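Recording insertion and removal demonstrations on the Tudberg cell

Revision 8. Maintained by Celina Witkowska. Dated 2023-12-09.

This page covers how to record teleoperated demonstrations for the desktop disassembly task set. It assumes you have completed operator sign-off and can home both arms without help. Controller setup and network configuration are on the Ostden page and are not repeated.

The task set uses a desktop computer tower and a fixture plate. Episodes are recorded with the Gultari logger, version 14 or later. Older versions write the gripper channel at the wrong rate, and the converter rejects those files.

1. Before the first episode

Home both arms and open the grippers fully. Start the logger and wait until every stream shows green. If a camera stream stays amber for more than one minute, restart that stream alone. Restarting the whole logger resets the episode counter, and someone then has to renumber the folder by hand.

Check the clock offset on the status line. It must read under 8 ms. If it does not, run the sync script and check again.

Record one throwaway episode of free motion and play it back. Look for dropped images, and look at the gripper trace in particular. The trace should follow the operator's hand with no steps in it. Delete the throwaway episode before continuing.

2. Placing the fixture plate

The plate goes on the slotted table within reach of the arm that will do the placing. Fasten it, then push on one corner by hand. If it moves at all, fasten it again. A plate that shifts during an insertion gives an episode in which the arm's recorded position and the location of the holder no longer agree.

Move the plate between blocks of episodes, not between single episodes. A block is 14 episodes. Enter the new plate pose in the session sheet before starting the next block.

3. Recording an insertion

Start the episode with the part already grasped. Approach the holder from above the opening, pause until motion settles, and then lower. Keep the fingers closed until the part is seated. Insertions need contact, so do not try to avoid touching the holder walls. Small corrections made against a wall are useful to the model, and Cormac Nic Aodha's January comparison found that policies trained without them stalled at the rim.

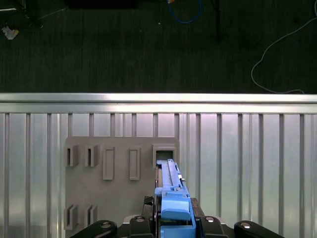
Wrist view, blue part at the square holder. The tip is in the opening.

Check the wrist view for two things while you lower the part. The tip must stay in view until it enters the holder, and the fingers must not cover the opening. If either condition fails, change the grasp height and start over. Do not regrasp in the middle of an insertion episode. Regrasps have their own label and their own folder.

Once the part is seated, hold still for one second, open the fingers, and retract straight back. Stop the episode after the fingers are clear. Episodes stopped while the fingers are still touching the part cannot be scored automatically.

4. Recording a removal

Set the tower on its side with the panel off and the interior facing up. Confirm that it is unplugged. Discharge it by holding the power button for several seconds.
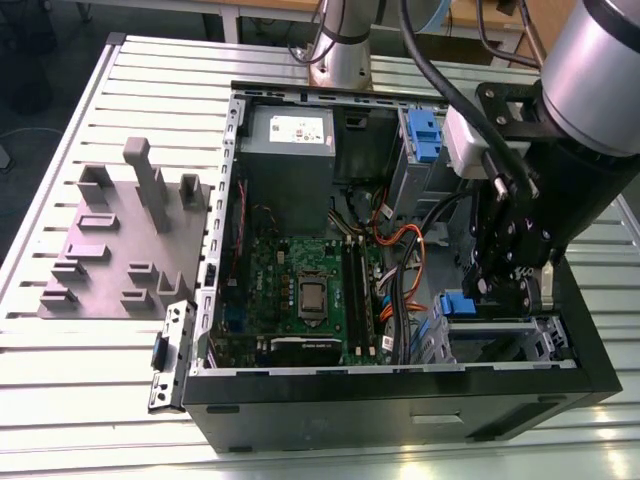
Removal episodes have the highest rejection rate in the set, and most rejections come from the approach. Operators tend to watch the fingertips and forget the rest of the tool. In the drive bay area the gripper hangs down past the upper blue latch while its tips are near the lower one, so the brackets need as much attention as the fingers. Plan the path for the widest part of the gripper, and use the fixed camera view for the descent. Switch attention to the wrist view for the last short move only.

Work at a steady speed. Pauses of more than two seconds in open space are trimmed by the converter, but pauses near contact are kept, and the model will learn them. If you need to think, stop the episode and mark it as aborted.

Keep cables out of the gripper path before you begin. Do not push them aside with the arm unless the task label is "cable clear."

5. Labels

Each episode gets one label from this list:

insert
remove
regrasp
cable clear
aborted

Do not add free text to the label field. Comments go in the session sheet, next to the episode number. Use "aborted" for operator error and equipment faults. A failed attempt that was carried through to the end keeps its task label, with the success flag set to 0. Leonora Navarro uses these for the failure classifier, so please do not delete them.

6. Checking a block

After each block, run the checker on the folder. It reports missing streams, clock drift, and episodes shorter than the minimum length. Fix label errors at once. Missing streams cannot be repaired, and the episode has to be recorded again.

Then watch three episodes from the block at normal speed, with at least one from the end. Grasp quality usually drops late in a block.

7. Upload

Copy the folder to the Ocampo share and leave the local copy in place until the nightly job reports a matching file count. The set currently holds 3,113 accepted episodes, of which 476 are removals. Removals have priority until further notice. Send questions about quotas to Baoshan Kong, and checker problems to Solange Sandhu with the log file attached.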